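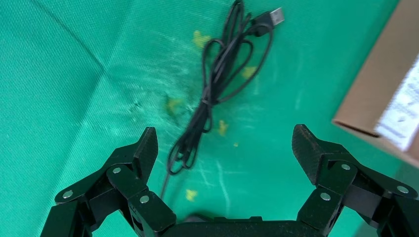 Teaching Pringle to tidy up
by Ailsa Purves

Hello again from the back bench at Mendow! I promised last time that I'd write something about the teaching sessions, and then I got so caught up in doing them that I nearly missed the deadline (sorry, Winby folks, I know you lay this thing out and I know I'm always last).

So, cables. We picked cables for this round because everybody has a drawer full of them and everybody hates that drawer. The job we're after is simple to say: find the USB cable, pick it up, put it in the box. I can do it while talking on the phone. Pringle, our arm, needs me to show it over and over, and I've now spent more hours of my life moving one black cable across a green cloth than I'd like my mother to know.

The way we do it is by remote control. I sit with a hand controller, I move, and Pringle moves with me, a hair behind. Squeeze the trigger and the fingers close. Everything gets saved as I go, the wrist camera and the joint positions both, and at the end of the try I press one button to keep it or another to throw it out. We did try the other way first, where you grab the arm and walk it through the motion by hand. I liked that a lot for big moves like opening a drawer. For cables it was hopeless for me, my own hands kept ending up in the shot and I couldn't make small corrections without shoving the whole arm.

As of this week we have 1,551 kept tries across all the tabletop jobs, which made me very happy when I saw the number on the screen. The cable job is still the baby of the family. My best stretch was 14 good ones in a row, and then I got cocky and pinched the cloth.

Pinching the cloth is the big one, by the way! A cable lies so flat that you have to come down really low to get your fingertips on either side of it, and a tiny bit too low means you come up with cable and cloth together, like a magician who's bad at the tablecloth trick. What works for me is to open the fingers wide, line up from straight above, and come down slower than feels reasonable. Then close, wait a beat, lift a little, and look before going anywhere. Durgate (our name for the second station, after the street the old workshop was on) has a foam pad under its cloth and I swear it's easier there. We're putting one under ours.

The other thing I've had to learn is to be boring. When I started I'd grab the cable by the plug one time, by the fat part of the bundle the next, by a loose strand after that, whatever looked good. It felt like variety and I thought variety was the point. Well, the first policy we trained on those tries would float over the cable and sort of dither, drifting toward the plug, then back to the loops, then toward the plug again. I felt so seen. So now the rule on our station is to go for the thick part of the bundle, and I save the variety for where the cable starts out and how it's coiled. I toss it down fresh before each try and I don't fuss with it.

The newest version, trained on the boring tries, got the cable into the box 11 times when we ran it for an afternoon, and I may have done a small dance. It's still bad at letting go. If a loop hangs up on a finger it just sits there over the box, holding on. I've started recording tries where I get a loop caught on purpose and then wiggle it free, so it has something to copy. Ask me next time whether that helped.

A few bits of housekeeping if you're coming in to drive. Please keep your sessions short, half an hour and then a proper break, your tries get sloppy long before you notice it. If you bumped something or changed your mind halfway, throw the try out, even if the cable made it into the box in the end. And write in the log which station you were on! I had a whole batch last month that could've been either one and I ended up guessing from the background.

We'd love more drivers. You don't need any experience, and the people who play a lot of video games are only better for the first ten minutes. Drop me a note and I'll find you a slot. In April we're hoping to start on two cables at once, tangled together, and I'm already practicing my deep breathing.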